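Cutting back on hair stuff before a move, how do you decide?

Hair & Everyday Style > General Chat

tanglefoot_May
Okay so we are moving from Bloxham to a much smaller place in June and I have one bathroom drawer to my name in the new apartment. One. Right now my hair accessories live in a shoebox, a toiletry bag, the bottom of every purse I own and the cup holder of the car. I have thick, wavy, past-the-shoulder hair and I really do use clips every day, but I don't use all of these clips every day, if you see what I mean.

My sister-in-law says keep 4 and toss the rest. I laughed out loud. But then I tried to write down which ones I'd save and I got stuck, so now I'm asking you all. How do you choose? By color? By what holds? I'm also a big sucker for the Skititz multipacks and I know that's part of the problem, please be kind.

bobbypinned
Four is nuts for thick hair. I break that many in a bad month!

My method is boring. Put everything in a bag, and when you need something you take it out and afterward it goes in the drawer. After a few weeks whatever is still in the bag goes. I did it when we redid our bathroom and gave away most of a grocery sack. The only things I missed were the long flat no-crease ones for doing makeup.

Quillback
Disagree with the bag thing, sorry. It doesn't account for seasons. I don't touch a big claw clip all winter (hats, scarves, coat collars, it all digs into your skull) and then from May on I'm wearing one from breakfast to bedtime. If I'd done your method in January I would have given away my entire summer.

Sort by job first. Holds all my hair, holds half my hair, keeps bangs out of my face, looks pretty and holds nothing. That last group is where you cut.

bobbypinned
@Quillback fair point about winter, but she's moving in June, so it's already claw clip weather. I stand by the bag.

tanglefoot_May
Ha, okay, you both got me moving. I dumped the shoebox and the toiletry bag out on the table last night and just stood there for a bit. I had no idea I owned this much teal. I don't even wear teal!! 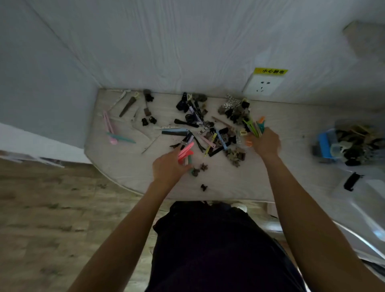

Clips, claws, combs, barrettes – grabbing by the handful

I tried Quillback's groups and "looks pretty and holds nothing" got big fast. Combs especially. Does anybody with heavy hair get a comb to stay in? Mine slide out before I've found my keys.

harborlights32
Combs work in heavy hair, you're just putting them in wrong (said with love). Teeth facing forward, catch a little hair, then flip it over and push back toward the twist. You have to feel it lock against your scalp. I wear one to work on my feet all day and it stays put.

The barrettes are a different story. Nine out of ten barrettes are made for people with a third of my hair. I bought a set from Zondale once and the clasp popped open before I got to the end of the driveway.

Quillback
I've tried that comb flip so many times and all I get is a sore head. I think it depends on texture. Mine is thick but super slippery, so a comb has nothing to grab. On day-two hair with dry shampoo, maybe.

marzipan_oh
Can I say something unpopular? Keep them all. They weigh nothing! They take up less room than one pair of boots. People get so worked up about downsizing that they throw out four dollars' worth of clips and then buy the same ones again in August. I did exactly that after my last move and I was so mad at myself.

bobbypinned
Marzipan, she has ONE drawer.

marzipan_oh
Then hang something on the back of the door! I've got one of those Cultard over-the-door pocket things, meant for shoes. Claws in the big pockets, small clips down low where my kid can reach them. It doesn't use up a single inch of drawer.

harborlights32
Seconding the door pockets, but get the see-through kind. I had a canvas one and just forgot what was in it.

Also, please check the springs before you pack. Open each claw all the way, and if it feels mushy or squeaks, bin it now. And anything with the coating flaking off the metal, because that rough bit will snap your hair. I lost a whole chunk near my temple to one bad clip that I kept for no reason except that it matched a dress.

tanglefoot_May
Oh, the mushy spring test is good. I just did a few while reading this and a couple of them are toast already. So that's a start.

Marzipan, my husband would love to know that an internet stranger told me to keep everything, he's going to be thrilled – but I do like the door idea. The new bathroom door opens against the tub, so I need to measure how much gap there is.

Quillback
Measure with the towel on the hook if there's going to be a towel on the hook. Ask me how I know.

papercrane186
Jumping in as someone with fine hair who hoards clips anyway. If you end up with a giveaway pile, try a school drama club or a dance studio before you take it to a thrift store. Our thrift store won't take hair things at all. The dance studio was so happy, they go through them like candy at recital time. Wash them first, warm water and a drop of dish soap, then lay them out on a towel overnight so the springs don't rust.

bobbypinned
Ooh, good one. I usually just put mine on the Buy Nothing page.

tanglefoot_May
There's a dance school 2 blocks from the new place! I'm going to call them.

Update on the sorting: I've got a keep pile, a give pile and a pile called "ask me tomorrow," which is currently the biggest one. I'm keeping the combs for now so I can practice the flip. If I still can't do it by moving day, they go.

harborlights32
Practice in front of two mirrors if you can, so you see the back. And don't start with freshly washed hair!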